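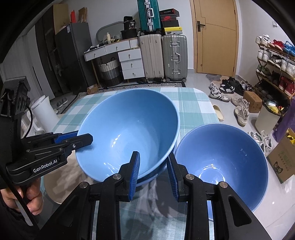 Two grippers on the big bowls. The one on the left has a fingertip inside the rim and its other pad outside.

Bowls, Cloths and Kitchen Tables: Pictures from the Jenisura Study
Posted 27 Jun 2019 by Igor Slanina

We wanted to know whether a robot could learn to sort and stack bowls from people doing it at home, with a gripper in each hand and no robot in the room at all. The short answer is yes, and much better than I expected! This page goes with the write-up and is mostly here so you can see what the work looks like up close.

The numbers first, for those who like them. We recorded over 4,000 runs in 38 homes. After throwing out the ones with a lost camera track or a bowl on the floor, 2,461 went into training. The learned policy then ran on the two-arm bench at Pellwood, with bowls it had never met.

More on the picture at the top
I love this one because of the light blue bowl. It's tilted, it's glossy, and the streaks of light on the inside wall are just the sort of thing that used to throw our depth estimates way off. We stopped using depth altogether in March and went with plain color video plus the hand poses.

The rim
Look at where the left-hand tool meets the bowl: one fingertip inside, a textured pad outside. We call this a rim pinch. It came up again and again in the recordings, and we never told anyone to do it. People just find it. When we trained on rim pinches alone, the policy did well with deep bowls and badly with flat ones, so the other grasps went back in.

The second hand
The gripper in the foreground has its jaws open, with one finger over the lower rim of the light blue bowl and the other standing between that bowl and the periwinkle one. Gaps like that are hard! Our one-arm version (we called it Shek) kept shoving the neighbor away. With two arms, the policy learned to steady one bowl while the other tool came in, and shoving dropped to 10 cases in the whole final test.

The cloth
Teal, pale green and white checks. Cloth slides, bunches up and shows shadows in odd shapes, and a bare lab bench does none of that. We ran a comparison with all the tablecloth recordings left out, and the policy got noticeably clumsier even on the bare bench. I still don't have a full explanation and would be very happy to hear ideas.

The room
Suitcases, shoe boxes, a rack full of sneakers, a fridge. We left every home as it was. An early version trained on tidy rooms would drift off target as soon as the background got busy, and the mixed set fixed most of that without any extra tricks.

Still to come
Next up is the Flekia set, which is all lids and jars. The training code and the list of dropped runs are on the project page, along with the settings for each test.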